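Home | FAQ | Prices | Contact
Print | E-mail

Nimness Wash & Fold – your questions

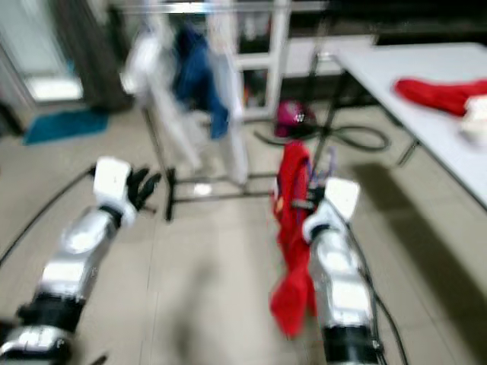

A red sock and the drying rack.

Do you pick up in Prikadbridge?
Yes! Mornings only, and please have the bag by the door before 9.

How much can I send?
Up to 20 pounds a bag. Comforters go separately (I do those one at a time, so they take a day longer).

Will my wool shrink?
I wash it cold and dry it flat, but tell me it's in there – a note on the bag is fine.

I'm missing something. Now what?
E-mail me with your ticket number. I keep strays until the end of the month, and in January I hang on to them a bit longer.

Who do I ask for?
Me, Mohammed-Awal Ackah. Ring the bell at 209 Platton.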